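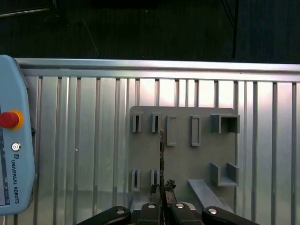
4.2 Logging a core run in Sorow

Use this section when you enter drill core from a new hole. The collar record must already be saved.

1. Open the project and select the hole. The Lundemach training project uses hole 345.

2. Enter the From and To depths in feet, as written on the core blocks.

3. Measure the recovered core and type the length under Recovery.

Note: Recovery above 100 percent turns the field yellow. Check the block depths before you accept it.

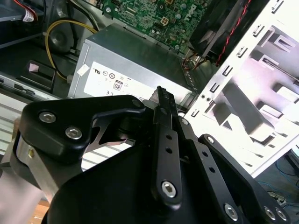

4. Pick the rock code from the list. Codes for altered basalt and massive sulfide are kept under Torkance, the default legend.

5. Enter sulfide content by eye, as a percentage. Veins thinner than 10 mm go in the Remarks field.

Caution: Changing the legend after step 4 clears all rock codes in the hole.

6. Select Save Run. The table holds 1,000 runs per hole.
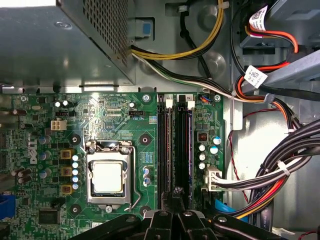

Longer holes have to be split into two records with the same collar. Give the second record the suffix B and start it at the last saved To depth.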